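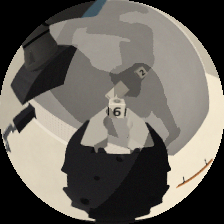 The Office of Tides at Mornville wishes to advise residents that the sea did not return on 15 June 2026. Berths were to be reassigned by lot, as in former years. The pale cube marked 6 went to the widow at Branberg Wharf, who owns no boat and has asked for one.

Archive > Stories > Harbour Notices
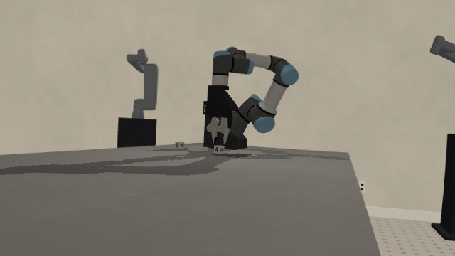
Must mooring fees still be paid? Fees remain payable until the harbour is formally declared a paddock.

Of the 289 licensed vessels, 11 have been entered by goats. Owners are asked to keep their hatches closed.

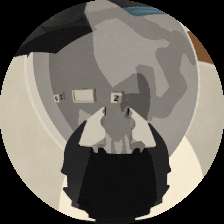

Small pale pieces on a grey surface.

The widow's request was granted in January. She was issued the Vilusow, which lay on its side in the clover, and she painted the hull a dark grey colour.
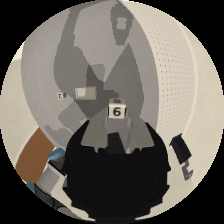 Anjana Biswas

On the following night her neighbours reported the sound of oars. The Office has opened a file.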